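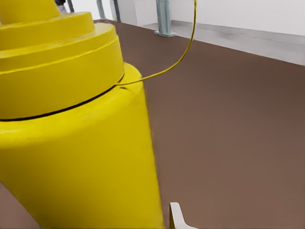 Second Lives for Squeeze Bottles

I love a squeeze bottle! Mustard, ketchup, honey, dish soap, I save them all, and my kitchen runs better for it. A few favorites from years of hoarding.

Getting the smell out
Mustard hangs on. Fill the bottle with hot tap water and a spoonful of baking soda, shake it hard, and leave it for 15 minutes. Empty, rinse, then soak the cap separately in white vinegar. If you still get a whiff, stuff a twist of newspaper inside and leave it overnight (works on lunch boxes too).

Pancake batter
So much neater than a ladle. Thin the batter a little and strain out the lumps first or the nozzle will clog mid-pancake. The kids can write their initials, backwards of course, so they come out right when you flip them. Leftover batter keeps until the next morning in the fridge.

Cooking oil
Wonderful for getting a thin line of oil around a hot pan. Only fill it halfway, wipe the neck after each use, and keep it well away from the burner!

Icing and melted chocolate
Stand the filled bottle in a mug of warm water while you work and the chocolate stays runny. I did all my November gingerbread this way and never touched a piping bag.

Watering seedlings
A gentle dribble right at the roots, no flattened sprouts. I can do 12 pots on one fill.

Wood glue
Store it upside down in a jar so the glue is always at the tip. A golf tee makes a great stopper if the cap goes missing.

Label everything
Masking tape and a marker, every single time. Once a bottle has held glue or cleaner it never goes back to food, and I put a big X on the bottom of those.

Next up: egg cartons, and I have a LOT to say about egg cartons.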